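3.2 Storage of drinking vessels in small rented homes

The second part of the survey asked how households store the objects which they use only for guests. We received 2,322 valid answers from the towns of Kulthorpe and Vollent. In the earlier study by Vidal and Barbier, glasses were counted together with plates, and for this reason the two cannot be compared directly. We decided to separate them, following the suggestion of Solanki.

Respondents could choose between closed storage (cupboard, box, drawer) and open storage (shelf, rack, tray). Closed storage was more frequent in homes with a separate kitchen. In one-room homes the answers were more mixed, and many respondents wrote in the free field that they had no cupboard left for this purpose. Open storage on a table, as in Figure 4, was reported mostly by tenants who had lived less than two years at the same address.

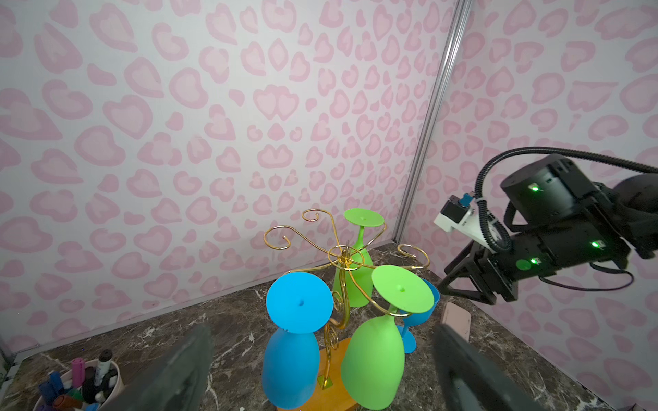
Figure 4. Tabletop rack with four plastic wine glasses, stored upside down.

The interviews, which were made in December with 88 of the respondents, give a more detailed view. Several tenants told us that they bought plastic glasses for the first months and intended to replace them later, but did not do it. One woman in Vollent explained: "They were for the balcony. Now they are for everything." Older tenants spoke more often about glasses received from parents, and these were almost always kept behind a door.

We did not find a clear relation between income and the type of storage. The size of the kitchen explains a larger part of the difference, as Bangash already proposed for cooking pots. The question of dust, which was mentioned in six interviews, is treated in Section 4.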